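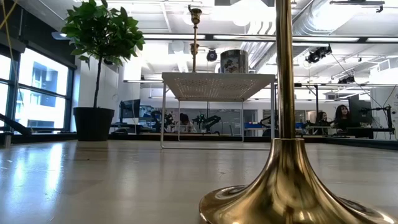 **Urport talk, 12/10/21 - my notes, 15 minutes plus questions**

Thank Rosario Lo Presti for the invitation. Check the microphone works at the back.

**1. Where we are**

- Tresero is a volcano with a town on its south side. Last count was 3,388 residents.
- Alert level went up one step in November. It has stayed there.
- Say clearly: raised level means unrest. It does not mean an eruption has started.

**2. What the instruments show**

- 103 small earthquakes in November, nearly all too weak to feel.
- Most were shallow and under the north flank. Go slowly on the map slide.
- Gas readings are up. Yuto Kuroda's team takes them on foot when the wind allows, so there are gaps in the chart. Point out the gaps before someone asks.
- Ground tilt is flat. If tilt starts to move along with the quakes, we call Emmett Ridgeway's office the same hour.

**3. Ash**

- Even a small eruption could put ash on the road and the water tanks.
- Cover the tanks, bring animals in, keep windows shut. Wear a mask if you have to sweep.
- Don't hose ash off a roof. Wet ash is heavy and blocks gutters.
- Flights: the airlines decide, using the ash notices. We don't close the airport.

**4. The closed area**

- Trail is shut 300 meters below the crater rim. Chiyo Shimada has the new map, copies by the door.
- The Kaneko hut is inside the line and stays locked.

**Questions**

- "When will it erupt?" - we can't give a date.
- Insurance - pass to Noboru Yoshida.
- Next update goes up at the town hall on Monday.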